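Home arm build, practising in the simulator first

favau_bench
Started Mar 8, 2022

Hello all, long post, kettle on! I'm building an arm for the shed and, as the Mistus motors are slow to come, I've been driving it round a simulated house in the meantime. There's a statue in there that I use as a landmark.
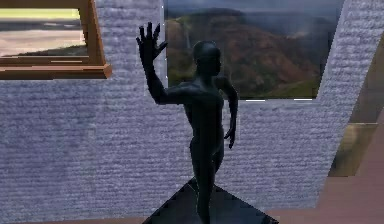 The statue, one hand up

Most evenings go on the table with the fan. I want to get the fingers in beside the little potted plant, and I've had 146 tries so far.

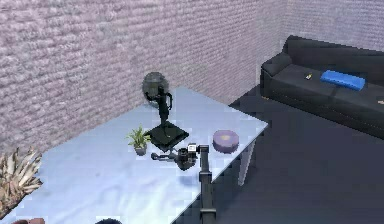

Ákos Lakatos reckons that's all wasted until real motors are on the bench, and that simulated friction teaches you bad habits.

I don't agree, Ákos, though I take the point about friction (mine is set by guesswork). A bad move in the shed costs me a gearbox, and I've only got 2.

Anyway, my plan, comments welcome:

1. Slow everything to 30 per cent and practise near the metal cup and the bust.

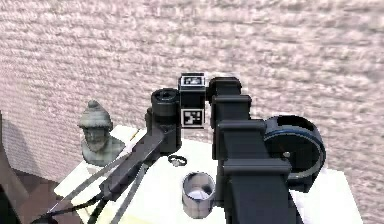
2. Sort out the wrist markers. I lose them whenever the wrist turns away, and I'd love to know how others manage it. Next stop is the tall brown cabinet. 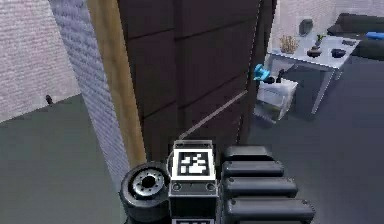
Posted by Emese Csonka

I'm with favau on this one, sorry Ákos! I did the same all through February with my Heson kit and was very glad of it. On the markers, put a second one on another face and print it at 50 mm, matt paper if you have any.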